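双臂工作单元示范采集前安全检查表(附批注)

适用工位:Plukley 2 号单元
任务:试管与管架类示教采集
版本说明:八月起替换旧表,旧表中“目测正常”一栏取消,改为逐条写批注。

一、机械与围挡

1. 底轨与安装板螺栓:合格。
批注:两块黑色安装板均按对角顺序复核,左板一颗螺栓补拧后重新划线。

2. 围挡型材立柱与横梁:合格。
批注:角部连接件无松动。织物面板不得作为手扶点。

3. 腕部相机支架:合格,需复查。
批注:左臂相机线在腕部上方留有线环,回零时确认不与夹爪干涉。线环长度不要自行收短。

4. 右臂波纹线管:合格。
批注:全行程慢速走一遍,后伸至白色料盒上方时观察线管是否受拉。

二、电气

5. 底轨旁两块小电路板:指示灯绿色,合格。
批注:引出线沿底轨走,未入槽部分下次停机时整理。带电状态下不得拔插。

6. 急停:合格。
批注:两侧各触发一次,双臂均停。复位后必须重新回零,不接受从断点继续录制。

三、台面与物料

7. 物料清单:管架、蓝盖试管、浅蓝色塑料件、白色料盒、镊子、细长白棒、透明小容器。
批注:清单外物品不得进入台面。金属镊子尖端一律背离操作员一侧。

8. 初始布局:合格。
批注:管架居中,工具置于管架前方,料盒靠后壁。每条示范开始前位置允许有小幅变化,变化幅度按 Lolico 采集规范执行,不得为了好抓而把试管摆正。

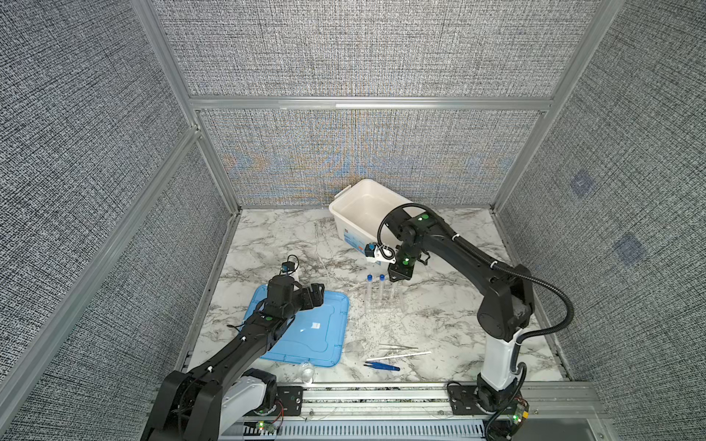 Semaan 对第 8 条有异议:允许小幅变化这句话太松,不同班次理解不一样,上一批数据里管架几乎没动过,训练出来的策略只认一个位置。建议把台面划成 6 个区,每区至少录 5 条,录满再换。另外镊子朝向如果永远固定,模型也学不到别的朝向,安全要求和数据多样性在这里有冲突,应当写明以哪个为准。

处理意见:分区方案采纳,下一版写入。镊子朝向以安全要求为准,仅在人员退出围挡、双臂使能之后,才可由机械臂改变其朝向,该过程可以作为示范的一部分录入。

四、录制过程

9. 示教速度:限速已启用,合格。
批注:单条示范大约 3 分钟,超时即停,标记为“超时”,不要剪短后入库。

10. 双臂间距:需注意。
批注:两只夹爪同时进入管架上方时最容易干涉。规定一臂取放,另一臂保持等待位,除非任务脚本明确要求双臂配合。

11. 掉落处理:需注意。
批注:试管离开管架落在台面上,若未破损且未滚到底轨附近,可继续录制,由操作员遥控拾回,标签记为“恢复”。若滚入底轨通风槽一侧,停录、断使能,人工取出。严禁在使能状态下伸手。

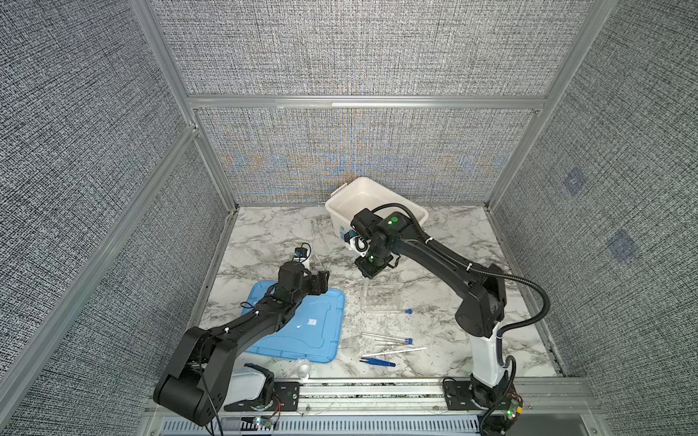 12. 失败样本:保留。
批注:抓空、夹偏、二次抓取均保留原始记录,失败原因从下拉表中选,不写自由文本。Alport 的标注脚本只读取下拉字段,自由文本会被丢弃。

13. 时间同步:合格。
批注:固定相机与腕部相机的时间戳偏差每班开始时核对一次。偏差超限时该班次已录数据全部隔离,不做事后对齐。

五、收尾

14. 双臂回等待位后断使能,再打开围挡。
批注:顺序不得颠倒。上一班有一次先开围挡的记录,已登记。

15. 试管清点并放回管架,镊子入盒。
批注:缺件必须在交班前找到,否则单元挂牌停用。

16. 磁盘余量与上传队列:合格。
批注:上传未完成时不得关主机。

遗留项:第 3 条线环复查;第 5 条走线整理;第 8 条分区图待打印张贴。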